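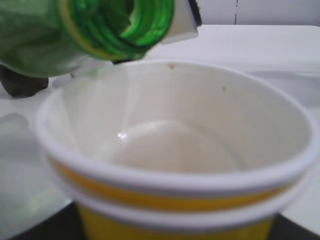 *Green bottle tilted over the white cup with yellow bands.*

**Monday, May 7, 2018. Trodport bench, hardness titrations**

Repeated the Edwood tap samples from last week. Sample volume 100 ml, buffered to pH 10, Eriochrome Black T, EDTA at 0.01 M. End point slow to clear in the first two flasks; buffer bottle had been left unstoppered over the weekend. Made up fresh and discarded both results.

With new buffer:

- Edwood kitchen tap: 381 mg/l as CaCO3
- Edwood yard standpipe: 381 mg/l, same burette reading to the division
- Prundmont spring: 76 mg/l
- Prundmont, after boiling and filtering: 70 mg/l

Edwood figure is higher than the strip test suggested. Strips top out well below this, so they should not be used for that site again. The small drop at Prundmont on boiling means little temporary hardness there. Worth repeating with a larger sample before drawing anything from a difference of 6.

Jianguo Ye wants the alkalinity done on the same bottles. Not enough left of the standpipe sample; needs another collection.

Burette 2 drips at the tap when set vertical. Regreased, still drips. Use burette 1 until the Kwok order arrives.

To do: restandardise EDTA against calcium carbonate, relabel the indicator (date has rubbed off), book the July run at Prundmont.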